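Trabalho de projeto: Geografia e Ambiente
Tema: A pedreira de Sumgate e a consulta local sobre a ampliação

1. Introdução

Este trabalho trata do pedido de ampliação da pedreira de granito de Sumgate, apresentado pela empresa Lomell, e da consulta aos moradores que se realizou em fevereiro. Escolhemos o tema porque três elementos do grupo vivem na freguesia e passam todos os dias pela estrada dos camiões.

A pedreira funciona há 19 anos. O pedido prevê o alargamento da área de extração para norte, em direção à ribeira de Onu, e a passagem do horário de trabalho para dois turnos.

2. Método

Lemos o resumo do pedido afixado na junta, assistimos à sessão pública e fizemos cinco entrevistas, duas a moradores da rua principal, uma a um agricultor, uma a um trabalhador da pedreira e outra a Rakiya Igwe. As entrevistas foram gravadas com autorização e passadas a limpo por dois colegas. Na sessão pública não foi permitido gravar, por isso usámos apenas apontamentos.

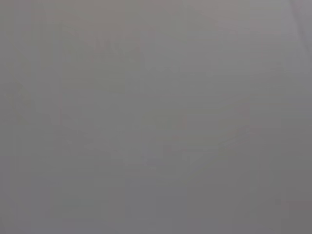

O questionário escrito foi deixado no café e na farmácia durante duas semanas. Recebemos quase 20 respostas, o que é pouco para tirar percentagens, e por essa razão só usámos os comentários abertos.

3. Resultados

Na consulta votaram 367 pessoas. A maioria foi contra a ampliação, mas a consulta não é vinculativa e a decisão final depende do licenciamento. A Lomell respondeu que respeita o resultado e que mantém o pedido, com uma alteração: o segundo turno terminaria às 20 horas.

As queixas mais repetidas foram o pó nas janelas e nas hortas, o ruído dos rebentamentos e o estado do pavimento. O agricultor falou sobretudo da água. Diz que o poço dele baixa mais cedo no verão do que antigamente, embora não tenha medições que o comprovem. O resumo do pedido inclui um estudo hidrológico feito pela Jivness, que considera reduzido o efeito sobre a ribeira. O estudo baseia-se em medições de um único inverno.

O trabalhador entrevistado é a favor. Explicou que a frente de extração atual está perto do limite e que, sem área nova, parte do pessoal terá de procurar emprego fora do concelho.

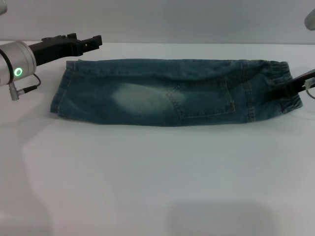
Rakiya Igwe respondeu que o emprego é um argumento sério e que votou contra na mesma. Para ela, a empresa devia primeiro tapar a zona sul, que já não é explorada, e só depois pedir terreno novo. Acrescentou que essa recuperação estava prometida na licença anterior e que ainda falta plantar a encosta.

Confirmámos no resumo que a recuperação da zona sul consta do plano, sem data de conclusão. Perguntámos por isso à empresa, por correio eletrónico, e à data de entrega do trabalho não tínhamos resposta.

4. Limitações

Não falámos com ninguém da administração da Lomell. Também não conseguimos consultar o estudo hidrológico completo, apenas as duas páginas do resumo. Os valores de pó citados na sessão pública ficaram fora do relatório por não termos encontrado a fonte.

5. Trabalho seguinte

No próximo período queremos medir o nível da ribeira em dois pontos, um acima e outro abaixo da pedreira, sempre à mesma hora. O professor autorizou o uso do material do laboratório.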